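Foulkes Hobby Boards > Sewing & Soft Crafts > Cutting, Mats, Boards

Thread: Cutting mat under a fabric table, leave it down or roll it up??

quiltyasusual
Posts: 59

ok quick one before I go get the kids. Just moved my sewing stuff into the back bedroom and finally have a real table. Got one of those big mats that covers pretty much the whole top. Do you all leave it down all the time or put it away when you're not cutting? My mother in law says leaving it out ruins it. Seems like a pain to move every time. Also it slides. Also I paid too much for it so I'd like it to last.

bobbin_hood

Leave it down. Mine hasn't moved in years. Only thing that ruined my first one was a mug of coffee set straight on it, left a bump the size of a saucer and it never went flat again.

tansy797

Down, flat, out of the sun. Window side of mine curled up last summer. Which way does your window face

quiltyasusual

West. So afternoons are bad. Curtain is on the list

Marjorie Hebden
Moderator

Please don't roll it. If you have to store it, slide it flat under a bed. I ran the cutting room at Fimthorpe for 21 years and every mat that got rolled came back with a wave in it. You can sometimes get the wave out with warm water in the bathtub and some heavy books, but it's never quite right.

Sliding: shelf liner, the bumpy kind. Four little squares, one in each corner.

seamripper_sal

going to disagree with Marjorie on the bathtub. Did that twice and the second time the printed lines shifted on me, or the mat shrank, whatever, my inch was not an inch. Cut a whole stack of blocks wrong before I noticed. Sun on a warm sidewalk works better, ten minutes, then books.

Marjorie Hebden
Moderator

Sun is exactly what curls them, Sal.

seamripper_sal

sun with books ON it. different thing

bobbin_hood

You should be measuring with the ruler anyway and not the mat lines. Those lines are decoration on the cheap ones.

seamripper_sal

well yes I know that NOW

Aled Wogan

Coming at this from leather and bookbinding so ignore me if you like. I gave up on the green gridded type. I use a plain brown one over the whole bench, no lines at all, and do all the measuring with a steel rule. Much easier on the eyes at night. Light fabric shows up on it, dark fabric not so much. A rotary blade will go through it faster than a self healing one though so I keep a small scrap board on top for the real cutting and the big mat is just there for gluing, pinning, laying out.

Bought mine as a Retine, the heavier one. No idea if they still sell it.

quiltyasusual

oh that's interesting. so two layers. Does the big one not get gross

Aled Wogan

It gets filthy. Damp cloth, bit of dish soap, done. Don't use anything with alcohol.

tansy797

Retine do still make it but the last one my sister ordered came thin, like placemat thin. She sent it back. I have the Suveo and it's ok, smells like tires for the first week so open a window

bobbin_hood

Smell was more like a month for me. Had it in the garage.

needlessly_pointed

Unpopular opinion, full table mats are a waste. You cut in the same two foot patch every time. Get a medium one, turn it around every few months, spend the rest on blades. A dull blade does more damage to a mat than anything else in this thread. I've put over 2,000 yards across one medium mat and its still fine.

Marjorie Hebden
Moderator

Agree about the blades. Don't agree about size. If you're squaring up anything bigger than a crib quilt you end up with half the fabric hanging off and it pulls. The weight drags it out of line and you get a nice curve in your straight edge.

needlessly_pointed

fold it

Marjorie Hebden
Moderator

Folding adds its own errors. Four layers, and if your fold is off by a hair you get a V at every fold when you open it up.

needlessly_pointed

been folding since high school and no V's. press your fold first

quiltyasusual

you two lol. ok I already own the big one so it's staying. Last question, should it go right to the table edge or leave some of the table showing? Mine hangs over on one side maybe an inch and I keep catching my sleeve

bobbin_hood

Trim it. Steel ruler, utility knife, several light passes. Don't try and go through in one.

Aled Wogan

Leave a margin. An overhanging edge will droop and crack in the end. I'd want a strip of bare table on the side you stand at too, somewhere to put scissors down. Brown on a white top, this sort of coverage:

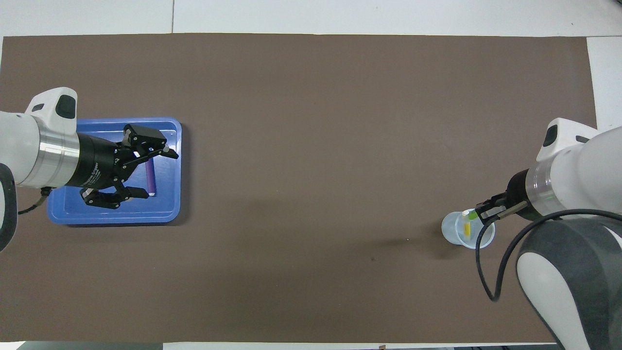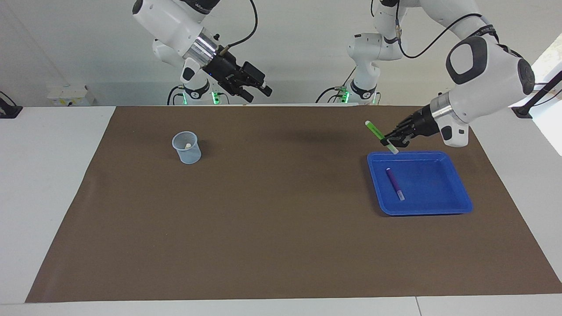

Cut yours a touch smaller than you think, you can round the corners off too with a coin as a guide. Sharp corners lift first. And put the shelf liner down after trimming, otherwise you'll slice it up along with the mat, ask me how I know.

tansy797

rounding the corners is smart, stealing that

quiltyasusual

ok so: flat, trim it, round corners, shelf liner, curtain, no coffee. Going to do it tonight after the kids are down. What grit do you use on the cut edge, or do you just leave it

Aled Wogan

Nail file. Just a couple of swipes to take the burr off.

seamripper_sal

emery board yes. and wear a mask if you do a lot of it, the dust is nasty

needlessly_pointed

still say medium mat

Marjorie Hebden
Moderator

Noted. Moving this to the Mats sticky as we get the curling question every March when people start clearing out their sewing rooms. If anyone wants to argue about bathtubs some more there's already a thread for it, please use that one.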